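Who Will Pick Up After You?

2 July 2022

The robot vacuum has been in our homes for years, and it still can't lift a sock. That gap is what Steltard, a small company in Pitthorpe, has been working on since January of last year. Its team wants an arm that can tidy a bathroom: take small things from where people leave them and put them where they belong.

Most of the practice takes place on a computer. The company's software, called Fundia, builds a room out of plain shapes and tiles, fills it with odds and ends, and lets a simulated arm try to sort them out. A real arm needs a person standing by to reset things after each try. The simulated one can run all night. 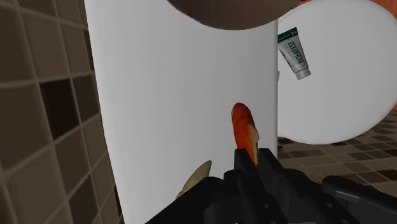

Tarek Farah runs the tests. He says the hard part is rarely the lifting. Two fingers can hold most small things once they are in the right place. Getting them there is another matter. Bathrooms are tight, with hard white surfaces on every side and very little room for a wrist to turn. A person reaches behind a tank without looking. An arm has to plan the whole move, elbow included, and it has to know what it will bump on the way.

Then there is the question of what counts as tidy. Farah gives the arm short orders such as "put it in the bowl." It does fairly well with those. It does badly with "clean this up," which is what people say at home.

In the last full round, the team ran 800 tries at picking up one small object and setting it down somewhere else. The arm finished the job in 19 percent of the tries in which the object had fallen behind something. With the object out in the open, it did much better, though Farah would not give a figure he expects to change by the fall.

Speed is a problem too. A single pickup takes 18 seconds on a good run. Clearing nine items from a counter takes long enough that you would do it yourself.

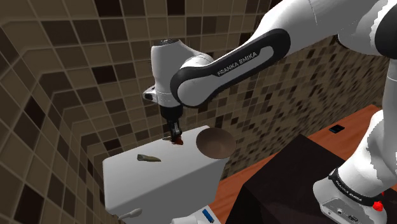
Nasrallah doubts that speed matters as much as the company thinks. If the arm works while everyone is out, she said, it can take all afternoon. What she would want to know is whether it can tell trash from something she meant to keep, and what happens when it drops a glass.

Farah agrees about the glass. Nothing in the current tests breaks, and he counts that as a weak spot. Wet objects are missing as well, along with hair, towels and anything that bends. Towels are next on his list. He expects them to take most of a year.

Steltard has no price and no date for a product. Its next step is to move the same tasks onto a real arm in a rented bathroom set, with a person at the stop button. Until then, the sock stays on the floor.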